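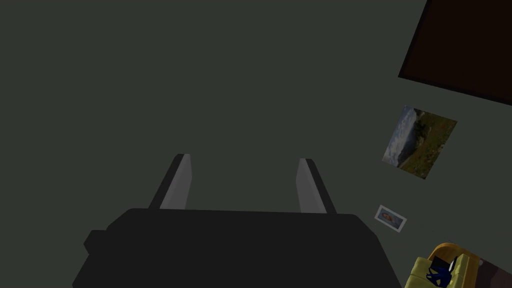
Dark gray-green surface, angled view from above.

Hi all, and thanks for letting me send this in my own words again instead of on the big form. June was a busy one at the Vandstead seed library, so grab a coffee!

The short version is that we've now handed out 1,595 seed packets since the grant started, and the waiting list for the winter squash is gone. I was a little nervous about the squash. We had so few good seeds left after the mice got into the shed (I told you about the mice last time, and yes, everything is in metal tins now, even the beans).

Membership is at 213 households. Most of the new ones came from the Saturday-style swap table we've been putting out by the bus stop, which costs us nothing except a folding table and somebody's patience. People stop to ask what bus it is and leave with a packet of kale. I'd like to keep that going through the fall if you're okay with it.

The Graleo germination tests are finished. I ran 7 varieties, same damp paper towel method as before, and 5 did well enough to go back on the shelf. The two that didn't were the old parsnips, no surprise there, and a leek I had high hopes for. I've pulled both and I'm asking around for fresher stock. If you know anyone growing leeks for seed, please send them my way!

Money next. We're under on printing and over on envelopes. The cheap envelopes leaked at the corners, and lettuce seed is so tiny that it gets out of anything, so I switched to the glued ones from Ito and had to pay more per box. I moved the printing money over to cover it, and the total for the quarter still comes out where we said it would. The receipts are in the shared folder with the others.

Something that isn't going so well is the returns. The whole idea is that members grow a crop, save some seed and bring a bit back, and plenty of folks are happy with the first part and forget the last. I don't want to nag. What I've done is write a one-page guide on saving tomato and bean seed, the two easiest, and tuck it in with every packet. We won't know if it helps until the end of the season, so please don't expect a number from me before then.

The Iordache plot is planted up with peppers and a long row of flowering coriander, and the bees are all over it. The hose still doesn't reach the back corner, so I'm out there with a watering can at 7 most mornings, before it gets too hot. A longer hose is in next quarter's budget and I would be very grateful if that line stayed in.

Coming up, I'll be cleaning the early lettuce seed, relabeling the herb drawers and getting the fall planting list ready for members. I also still owe you the updated inventory sheet, and it'll follow as soon as I've finished the herbs.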